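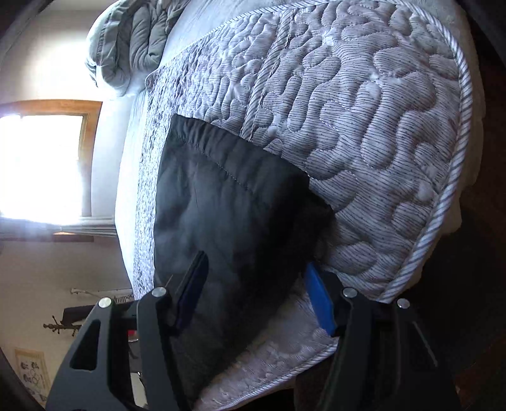 Kiri Rewi says I should stop calling it a no-buy year, as I bought two things in the first month and a third in April. She's right, and I've gone back and changed the title on the older posts. It's now a low-buy year, and this is the update for the end of the tenth month.

The rules again, for anyone new. No clothes unless something wears out and can't be mended. Underwear and socks don't count. Shoes count. Gifts are fine, but I'm not allowed to hint. Secondhand counts the same as new, and that was the rule people argued with most in the comments. My reason is that nearly everything I regretted buying came from the thrift store in Nilosdale, where I'd go in for a lamp and come out with a blazer.

So far I've spent $108 on clothes. Last year, going by my card statements, it was $471, and that doesn't include whatever I paid for in cash. The $108 went on a raincoat, a pair of work shoes and a swimsuit. The raincoat I needed. The shoes I needed. The swimsuit I could have lived without, but we had the week in Pletport booked and the old one had gone see-through at the back.

What I've learned about elastic is that it goes before anything else does. The fabric on most of my everyday things is fine after six or seven years, and then the waist gives up and the whole thing feels finished. I used to throw them out at that point. This year I've replaced the elastic in 3 pairs of pants and a skirt, and it's an evening's work at most. You unpick a couple of inches of the casing, pull the old stuff out, and feed the new stuff through with a safety pin. If the elastic is sewn directly to the fabric it takes longer, and I've only tried that once. It came out a bit lumpy. I wear it anyway.

Ott Ozoliņš runs the mending evening at the library in Clekotau and let me use the good machine there. I'd been doing everything by hand up to then. He told me to buy elastic by the roll and to wash it once before cutting, as some of it shrinks. I skipped the washing on the first pair and they're now snug.

The harder part has been the evenings. I used to look at clothes on my phone between nine and ten most nights, not always buying, just filling a cart and leaving it. I deleted the apps in February and unsubscribed from the emails, and for a few weeks I looked at furniture instead – so I can't claim I was cured. That wore off by summer. Now I mostly read or go to bed earlier.

I've also put $400 into savings over the ten months, in a separate account so I can see it. Some of that would have gone on takeout if I hadn't moved it.

Two things I still want and haven't bought: a gray wool sweater to replace the one with the elbows gone, and better winter gloves. The sweater may be fixable. I've got yarn that nearly matches and I'm going to try patching it before December. The gloves can wait until it gets properly cold, and I'll post again once I've decided.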